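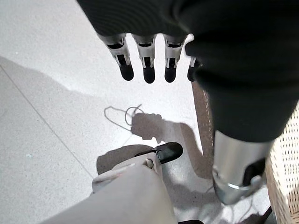

Why does black clothing lose its colour in the wash?

Mostly because dye that never fixed properly to the fibre comes away in water, and because rubbing in the drum roughens the surface so it looks greyer than it is.

Home | Household | Textiles | A-Z | Contact

Colour loss and dye transfer

Vumau Household Reference. Entry by the textiles desk, revised October

Colour loss (also fading, bleeding, crocking) is the loss of dye from a fabric in use or washing. Dye transfer is what happens when that dye lands on something else. Two separate things, often mixed up. A shirt can fade for years and never stain its neighbours; another will turn a whole load grey the first time and then behave.

Dark shades are the worst for it. Black needs far more dye than a pastel does, so there is more left over on the fibre when dyeing stops. A good dyehouse rinses and soaps the cloth afterwards until the water runs nearly clear. A cheap one rinses once and ships.

Types of dye

Reactive dyes -- used on cotton, bond to the fibre, hold well if washed off properly. Direct dyes -- also cotton, cheaper, weaker in the wash. Disperse dyes for polyester, generally good, though some move with heat. Acid dyes for wool, silk and nylon. Indigo sits near the outside of the yarn and rubs off, hence jeans. Sulphur dyes gave the older workwear blacks, which go brownish with age and with bleach.
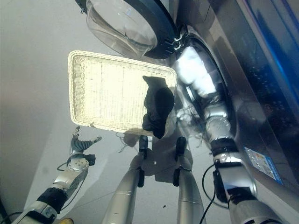 Rubbing and spin speed

Fading without much dye loss. Loose fibre ends stand up on the surface and scatter light, and the cloth looks dusty. Turning garments inside out moves the wear to the side that isnt seen. Spin matters too. The Grosus trial, run by a small knitwear firm on its own black jersey, compared 700 rpm with 1000 rpm and found the faster spin left sharper creases, with pale lines along them after repeated washing. Load size was not recorded, so treat with care.

Overfilling is bad, but so is one heavy pair of jeans in with thin tops. Zips done up. Short cycle, cool water, liquid detergent without bleach or optical brighteners.

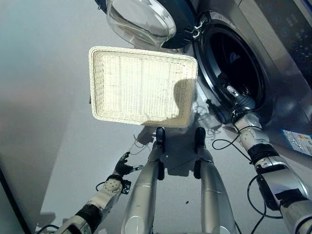

Sorting is the oldest defence against transfer and still the cheapest. Whites, darks, and a third heap for anything new or red. Do it before anything goes in the drum, into separate containers if there is room; a shallow woven tray like the white one on the floor by the machine shows up a dark sock at once, where a deep bag hides it. Check the drum as well -- one forgotten item in the rubber seal is enough. Colour-catching sheets pick up loose dye in the water but do nothing for damp clothes left lying on each other, and a lot of bad stains start that way.

History

Before synthetic dyes a deep black was costly, usualy built up from woad or indigo with madder over it, or made with oak galls and iron. The iron blacks rotted the cloth in time. The Pevow mill sold a "fast black" cotton stocking and took back 1000 pairs out of a run of 4000 when the feet of buyers came up grey. Later lots were soaped twice. 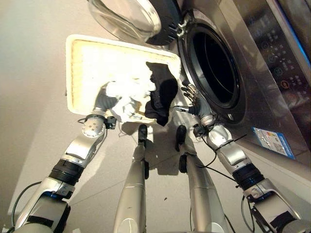 Britt-Marie Nordin writes that the entry is too kind to vinegar by leaving it out altogether. It does not set dye in finished cotton, she says, and neither does salt; both belong to the dye bath, and people go on soaking new jeans in them for nothing. Point taken. To be added under Remedies when that section is written.

See also: Chauhan rub test; Detergent; Mordant; Optical brightener

Filed under: Laundry, Dyes and dyeing, Fabric care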